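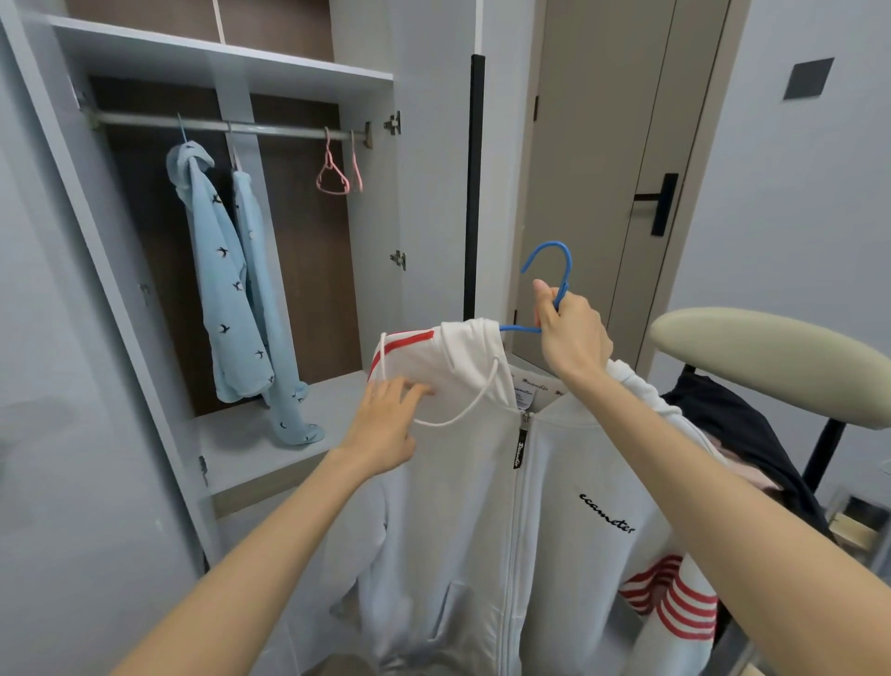 Posance Wardrobe Set

Notes and photos on putting clothes away in a bedroom, kept by the Bandside project. The set has 62 short entries, 57 of them with photos. Last tidied up in August.

Hanging

Hooded tops and anything with a full zip go on hangers. Put the hanger in at the shoulders, settle the hood at the back and hook it on the rail. Light printed tops hang too.

Folding

Shirts and thin cotton tops are folded flat on the bare mattress, which gives more room than a shelf. Smooth the top part down with both hands before dealing with the rest.

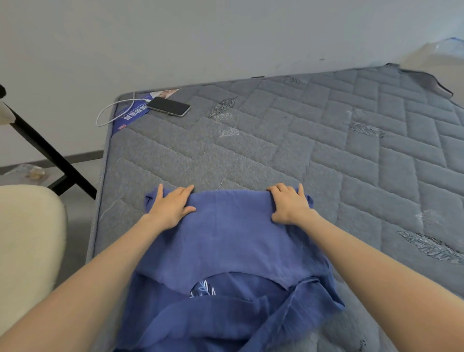 Files

notes.txt has one line per entry: garment, colour, hung or folded.
rooms.txt lists the 2 rooms, Ogola and Multmont.

Known gaps

Socks are missing. Some 90 lines still need a colour check.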